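Chapter 3
What a Standard Can and Can't Promise

Most books on robot safety begin by telling you that standards are written in blood. A good number of them are written in hotel meeting rooms, over bad coffee, by people whose employers would like the document to say one thing and not another. You should know that before you read your first one. You should read it anyway.

This chapter covers two-armed machines with jointed hands, working on a bench or in an open room. The older rules were drafted with a single arm behind a fence in mind, and they assume that the worst thing an arm can meet is a person. Put a second arm within reach of the first and the list gets longer. Each hand is now an obstacle to the other. A cable that hangs clear of one arm may lie in the path of its partner. The usual checklist asks whether cables are "suitably managed," and I have yet to meet two inspectors who agree on what that means.

Take the Drundiveo house rules, which we'll use as our main text through Section 3.4. They run to 271 clauses. Clause 70 says that the two hands must keep a "safe separation" at all times during shared tasks. It gives no distance. It doesn't say whether the gap is measured from the palm or from the fingertips, and on a hand with long fingers that choice changes the answer a great deal. When the Juner plant audited its cells against this clause, every cell passed. I don't find that comforting. A rule that can't be failed isn't testing anything.

The Skorport guide goes the other way and gives a number for everything. It is easier to audit and easier to fool. A team can meet every limit on paper with the arms parked, then run a handover task the guide never thought of. The Vasylenko log, reprinted at the end of the chapter, lists 1231 stops from one trial that began in February. Read the "cause" column slowly. "Operator error" turns up wherever the form left no room for a better answer.

As you work through the sections, ask three things of each rule. Who would have to do something different on account of it? How would they know they had done it? What would it cost to ignore it? If you get no answer to the first, move on to the next clause and make a note in the margin.

Before starting Section 3.1, look over the pair of hands below and write down how you would measure the separation that Clause 70 asks for. Mark both ends of your measurement. Then list every cable you would want fixed down before either arm moved, and keep the sheet, as you'll need it for Exercise 3.

Reading time: 3 min

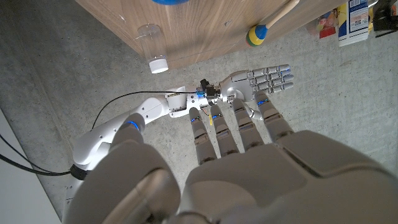
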